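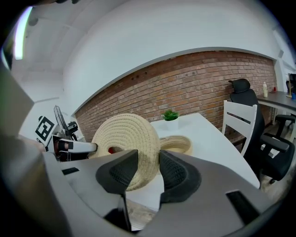

4. Following the Steps: What Happened with the Snail Sheets

I'll start with the snail, as it gave me the most trouble and I ended up liking it best. If you've ever picked up a step-by-step drawing sheet you know the setup: a circle, a bigger circle, a squiggle, and then suddenly a finished cartoon animal with eyelashes. My question in this part of the study was pretty simple. Where do adult beginners get lost, and does it help to give them more steps?

I ran the sessions in Nondmont with 61 adults who told me they "couldn't draw" (their words, and I heard them a lot!). Everyone worked from two kinds of sheet. The first came from the Plonotden set, which gets you to a snail in five steps. The second was one I drew myself, following the layout of the old Friesen workbook, and it takes eleven. Half the group had the short sheet first and half had the long one first. People could draw as many snails as they liked, and some of them really went for it. We finished with 689 drawings in all. I set aside the ones with no shell or with no name code on the back, and that left 467 for scoring.

4.1 The shell problem

Nearly all the trouble was in the shell. Heads were fine, feelers were fine, and the slimy foot part came out charming even when it came out wrong. But a spiral is a sneaky shape. You have to keep the gap between the lines even while your hand is turning, and most beginners start too big and run out of room in the middle, or start in the middle and drift off into a kind of egg.

It doesn't help that the words on these sheets are so loose. "Draw a swirl" could mean a true spiral, where a single line keeps winding, or a set of rings that sit inside each other. Tightly spiraled cord can read as concentric rings when you look at it casually (Figure 4), and plenty of my snails had rings where the sheet had a spiral. I first scored those as mistakes. Ayman Kabbaj, my second scorer, talked me out of it, on the grounds that a snail with rings still reads as a snail to anyone who isn't holding a rubric. He was right, so I went back and rescored the whole pile, and the scores in this section are the second set.

4.2 Short sheet or long sheet?

I expected the long sheet to win easily. It didn't! On shell evenness the two came out so close that I wouldn't want to hang anything on the difference. Where the long sheet did better was the join between shell and body, which the Plonotden version squeezes into one step with a lot of overlapping lines. Where it did worse was mood. By step eight or nine people were sighing, and a few skipped straight to the face (I would have too). One session ran over 34 minutes on a single snail.

Something I hadn't planned for was erasing. I'd handed out Rarix pencils, the soft ones, and they smudge. People with the long sheet had more guide lines to rub out, so their pages got grayer, and I'm fairly sure some of the lower neatness scores come down to that. I can't separate it from the step count with the drawings I have. Anyone repeating this should use a harder pencil, or let people trace the last stage in pen.

4.3 What I'd change on the sheets

Going by the pages I looked at longest, the most useful single change would be a starting dot with a little arrow. The short sheet doesn't say which end of the spiral to begin from, and people guessed. Those who wrote their own dot on the page (several did, with no prompting from me) tended to keep their gaps steadier. It's a small group and I didn't test it properly, so take that as a hunch. Section 5 moves on to cartoon ponies, where the legs cause the same sort of grief that the shell does in this one.

Related items
Drawing cartoon feet: a beginner error survey
Guide lines and erasing in adult sketch classes
Easy animals in five steps: a look at printed sheets
Scoring cartoons with two readers
Pen or pencil for first-time doodlers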